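Bags, again

7 June 2025

Quick one because I've got to be out of the door in 30 minutes and the ironing isn't done.

So the bag drawer. Some of you will remember the bag drawer from May, when I said I was going to sort it and then wrote a whole post about soup instead. Well, I've done it. Mostly. Pulled the whole thing out on to the kitchen floor last night after tea and sat down in the middle of it with the radio on.

311 carrier bags. I counted because my sister bet me it was under a hundred, and she now owes me a curry. 311! In a drawer meant for tea towels. Bags inside bags inside bags. One from Brurnamis, the shoe place, which shut before we even moved here. A lovely stiff paper one from Trekell that I've been saving for a present nice enough to go in it. Never found one. A great many from Metlow, which is the little supermarket by the bus station, the thin sort that split if you so much as look at them with a tin of tomatoes in your hand.

Anything torn or sticky went straight out, into the big sack for the soft plastics bin at the shop. That got rid of 127 before I'd even stood up. Then anything that smelled. You don't want to know. There was an onion skin situation.

Kept 60. That's my number now and I'm sticking to it. Thick ones for life folded in the boot of the car, thin ones for bathroom bins and muddy shoes and wet swimming things. The rest have gone to the charity shop on Nwankwo Road, they were chuffed, they never have enough on a Saturday.

Folding. I tried the little triangle thing, where you flatten the bag, fold it longways into a strip and then flip the corner over and over till it's a samosa. Very satisfying for nine bags. Then my thumbs gave up. Also the really flimsy ones puff back up, so you get a drawer of samosas slowly opening overnight. I'm now doing the lazy fold — flat, in half, in half again, into an old tissue box — and it's fine. It's good enough for a drawer.

The other half of the problem is how they get in the house. It's drinks. It's always drinks. I'll carry a proper bag for a proper shop, I'm good about that, but I nip out for one bottle of something and come home with it in a carrier, and the carrier gets dumped on the table with the bottle still in it and stays there till somebody's thirsty.

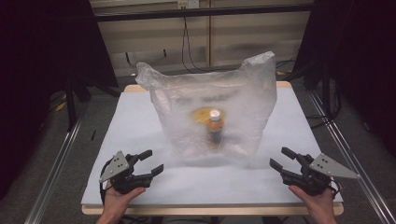
Ladi Nwosu says just carry the bottle in your hand, it's got a cap on, it isn't going to escape, and if you need a bag for one drink then you need a smaller coat pocket budget or a bigger coat. Fair. I did say what about when it's raining and I've got keys and phone and a brolly, and the answer was that drinks bottles are waterproof. Also fair.

So new rule, starting today. One bottle, no bag. Two bottles, no bag. Three and I'm allowed to think about it. And whatever does come in gets emptied there and then, bottle in the fridge, bag folded and in the tissue box, before shoes come off. The shoes bit is important, once my shoes are off I'm useless for the evening.

I've also put a cloth bag on the hook by the front door, the squashy sort that goes down to nothing. It's been there since last night and I've already walked past it once. Went to the corner shop for milk at eight this morning, got all the way to the till, no bag. Carried the milk home by its handle, which is what the handle's for I suppose.

Things I found at the bottom of the drawer, for the record. The tea towels, all of them, including the Whitby one I accused my mum of pinching (sorry mum). A birthday candle. The instructions for the old kettle. Four clothes pegs and a reciept for a lampshade. A key, no idea, doesn't fit anything, have put it back.

Somebody asked last time about the sticky marks old bags leave behind when the print comes off on the wood. Bit of washing up liquid on a warm cloth, leave it five minutes, wipe. Did mine that way and it came up alright apart from one red smudge in the back corner, and no one's going to be looking in the back corner. I've lined it with wallpaper offcuts anyway.

Next up is the cupboard with all the plastic tubs and none of the lids, but not this weekend, I've got a christening and I still havent ironed a thing. Right. Shirt, shoes, card — need to sign the card. And wouldn't you know it, the Trekell bag's finally got a present in it.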